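Tips for teaching an arm to tidy a desk

Record 40 demonstrations per object before training anything. Ten is enough to check that the logging works.

Move the leader at half your natural speed. Fast wrist turns get smoothed out in playback and the fingers arrive late.

Hand guiding is fine for reach. For grasping, use remote control, so your own arm stays out of the recording.

Delete any take with a pause longer than two seconds. Thoa Phùng kept 71 of her first 895 and got a steadier policy. 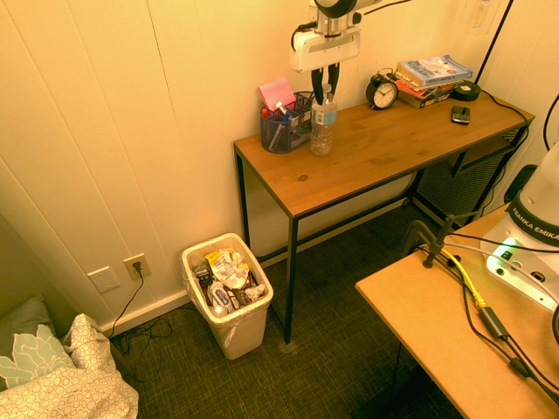 Approach height causes most failed grasps. Start the descent with the fingers open and clear of the object, then line up before going lower. With a clear plastic bottle, the white cap and the blue-and-white label are easier to judge by than the walls. Close on the body, below the neck. Keep the alarm clock and the books in the same place for one full set, then shift them for the next.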